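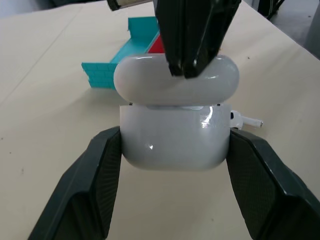 How often should I clean the charging case of my earbuds?

Once a month is enough for most people, and a dry cotton swab is all you need.

Montserrat Galindo has a small repair counter in Trevham, and last October she opened 344 cases for cleaning. Pocket dust was the usual trouble - it collects under the lid and at the bottom of the two wells, where the contacts are. She takes out the earbuds first, wipes the inside of the lid, then turns the swab slowly in each well. She uses no water. The work takes her 11 minutes.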